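**Drerenex Grip Practice Set** - handling rules, simulated counter and workbook for teams who teach arms to pick things up

Page last revised Sep 15, 2020

We put the Drerenex set together at Clernenari because we kept getting the same kind of phone call. A team would have an arm, a gripper and a good deal of enthusiasm, and then somebody would ask what the rules were for letting it handle things near people, and the room would go quiet. There are formal safety standards, of course, and you should read the ones that apply where you are. But there is a big gap between a standard and what a person does on an ordinary morning with a bottle that keeps slipping, and that gap is where we've tried to be useful.

So the set is mostly a rule book with a practice counter attached. You work through a rule, you run it in simulation, you write down how it went, and only then do you think about doing it with real hardware. We're very fond of the counter (it's been rebuilt more often than we'd like to admit), but the rules are what you're paying for.

### Rule group A: holding and carrying

Our first group covers anything with a narrow part you can hold and a heavier part you can't easily hold. Bottles are the classic trouble here. The grip lands on the neck, the weight hangs below it, and the body wants to swing whenever the wrist changes speed. The workbook asks you to set a carry height, a top wrist speed and a clear path before the arm leaves the surface, and to write all of them on the run sheet, even if you think you'll remember. 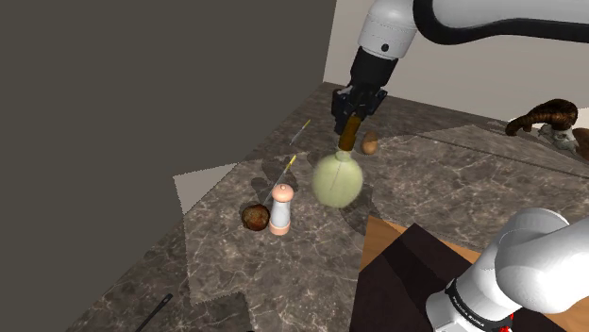 **Do I need a written limit for every object?**
One limit for each family of objects is enough, as long as the family is described on the sheet and the limit suits its most awkward member. If an object doesn't clearly belong anywhere, give it its own line until you've learned how it behaves.

We do ask that limits are written in plain words as well as numbers. "Slow enough that the body hangs still" is a perfectly good line to have next to a speed, and it helps whoever takes over after lunch.

A few more things from group A that people tell us they use all the time:

- Lift straight up first, then travel. Slanted lifts are allowed only after the straight one has been signed off.
- Treat anything standing near the pick point as part of the task, and list it.
- Never pass a held object over the arm's own base joint.
- A stopped arm still holding something is an unfinished run, so log it that way.

### Rule group B: crowded picks

Group B is where most of the workbook pages are, and I'll confess it's the part I enjoyed writing most. Picking up a single item on a clear surface teaches you very little about a kitchen or a packing bench. Things touch each other. A handle sticks out over its neighbor, or a see-through thing sits behind a solid one and the camera can't make up its mind where one stops and the other starts. Our rule is that contact with a neighbor is allowed only if it was planned, and planned means written down before the run - a note added afterward goes in a different column, and we've made that column a different color so you can't fool yourself.

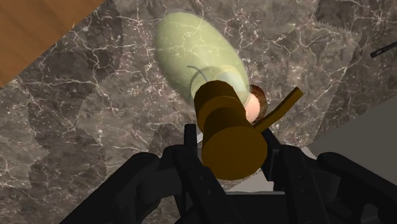

The second rule in the group is about closing force. Start with the lowest setting that you believe will hold, and go up by one step at a time, with a full release in between. It's slow, and yes, you will get bored. Please do it anyway. When we ran the trial version with the training shop at Hovholm, the crews who skipped steps ended up with logs they couldn't use, and they had to go back to the start of the group.

Third, name your stop conditions out loud. Whoever is at the keyboard reads them, whoever is watching the arm repeats them, and then you begin. It feels silly in simulation. By the time you get to hardware it's a habit, and I can't think of a cheaper one.

### What comes in the set

- The rule book, spiral bound, with wide margins for your own notes
- 2 workbooks, one for the operator and one for the observer
- A simulated stone-look counter with a mix of household objects, ready to load
- 500 blank run sheets on heavy paper
- 877 prepared starting layouts, sorted by how crowded they are
- A wall card with the stop conditions, large enough to read from across the room

The layouts are sorted by hand, and you may disagree with where we've put a few of them. That's fine! Move them, and note the move inside the back cover.

### How it fits with your own safety work

Please don't treat this set as a replacement for a risk assessment. It can't see your floor, your fencing or the door that everybody props open in the summer. What it gives you is a tidy paper trail showing that each task was tried, at what limits, and what went wrong. The inspectors we've worked alongside tend to like that sort of thing, and your own new staff will like it even more.

Simulation has its limits too. Friction is never quite right, and a surface that behaves nicely on screen may be greasy in life. The rule book asks for a fresh round of low-force trials on the first day with hardware, no matter how good your simulated record looks. Almost 2219 run sheets were sent back to us during the trial, and the most common remark on them was some version of "held fine in sim, try again."

### Ordering and updates

Sets ship from our Engström warehouse. Revised pages come out every April, and they're free for anybody who has bought the current binding. If you're ordering for a school or a training shop, tell us how many pairs you'll have working at once, and we'll pack the operator and observer books to match. Extra run sheets can be ordered separately, or you can copy your own from the master at the back.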